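把持プランナー「Graveo」、5月の更新が入りました!

今月いちばんうれしいのは、軌道の再計画がぐっと軽くなったことです。これまでは対象物の姿勢推定が更新されるたびに軌道を最初から引き直していて、1回に1670ミリ秒かかっていました。Malte Heitmannが前回の解を初期値に使い回す仕組みを書いてくれて、同じ条件で100ミリ秒まで縮みました。ログを見たときは思わず声が出ました(隣の席のMärtaには笑われましたが)。

もうひとつは知覚側のモジュール「Urier」です。透明だったり光沢があったりする容器は深度が抜けやすく、くびれのあるボトルだと把持候補が上下にばらけてしまうのが長らくの悩みでした。Hauke Reuterが輪郭から軸を先に推定し、その軸に沿って指の高さを決める方式に切り替えています。

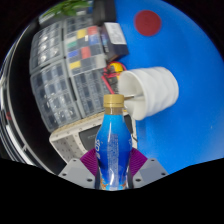
この方式のいいところは、背景がごちゃついていても軸の推定があまり揺れないところ。引き出しや配線の多い作業台のデータでも、候補がきれいに一か所へ集まるようになりました。魚眼の歪み補正を画像全体にかけるのをやめて、候補の周辺だけに絞ったのも効いています。おかげで処理は毎秒60フレームを保てています。

制御ループのほうでは、指を閉じるときの力の立ち上げをなめらかにしました。設定ファイルの項目名が一部変わったので、古い設定をお使いの方は付属の変換スクリプトを一度走らせてください。コメント行もそのまま残ります。

回帰テストは今回で61本になりました。横倒しのカップのケースがまだ弱く、口の向きを取り違えることがあります。手元に失敗ログがある方、ぜひ送ってください! 再生ツールにそのまま読み込めるので、短いものでもとても助かります。

次号では、Ilse Meineckeが再生ツールの新しいタイムライン表示について書く予定です。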